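La lettre du vérificateur, 2018-10-31

Une citation qui rajeunit en voyageant

Vous l'avez sans doute entendue si vous suivez, même d'une oreille, la campagne de Luritz : « 516 emplois créés depuis mai, c'est écrit noir sur blanc dans le rapport. » Le maire sortant l'a dite sur l'estrade, redite à la radio locale, puis fait imprimer sur un dépliant en papier glacé. Nous avons donc lu le rapport, annexes comprises.
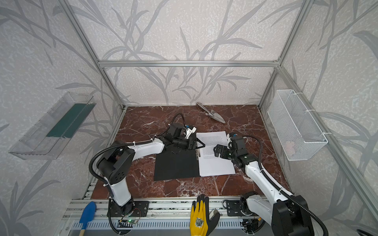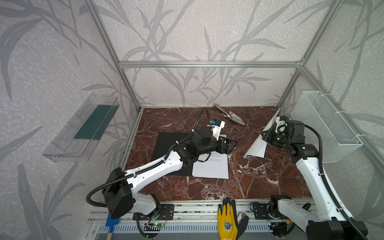
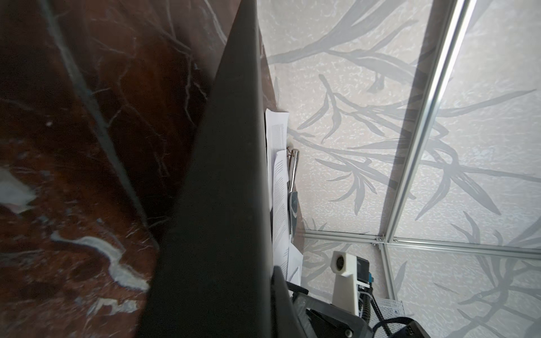

Marbre brun-rouge veiné de clair, sur les trois vues.

Le rapport existe, c'est déjà ça. Il a été rédigé par le cabinet Brodance, à la demande de la mairie, et le nombre 516 y figure bel et bien, page 30. Il y désigne les « postes susceptibles d'être concernés » par l'extension de la zone d'activités de Rindik. Concernés peut vouloir dire créés. Cela peut aussi vouloir dire déplacés de l'autre côté de la rocade, et c'est le cas de 291 d'entre eux, si l'on en croit le tableau de la page suivante, que le dépliant n'a pas eu la place de reproduire.

Restent 225 postes. Le rapport les range sous le mot « potentiel », au conditionnel, avec un renvoi en bas de page vers une étude de marché à venir. Quant aux embauches signées, le document en recense 4. Nous avons relu la ligne deux fois, par politesse.

Interrogée, l'équipe de campagne répond que « l'ordre de grandeur est juste » et que la presse « joue sur les mots ». Sur le second point, nous plaidons coupables : les mots en question sont ceux du rapport.

L'opposition n'a pas de quoi pavoiser. Sa tête de liste affirme que l'extension « n'a pas créé un seul emploi », ce qui fait quatre de moins que la réalité. Elle cite à l'appui la note Bhattacharjee, un travail sérieux sur les zones périurbaines, arrêté avant l'ouverture du chantier de Rindik et qui n'en dit donc pas un mot.

Notre avis : trompeur pour le maire, faux pour l'opposition. La mairie nous promet un bilan actualisé avant le prochain conseil. Nous le lirons aussi, en commençant cette fois par les notes de bas de page.

Vous avez reçu un tract avec un chiffre trop rond ou trop beau ? Répondez à cette lettre en joignant une copie lisible, recto et verso.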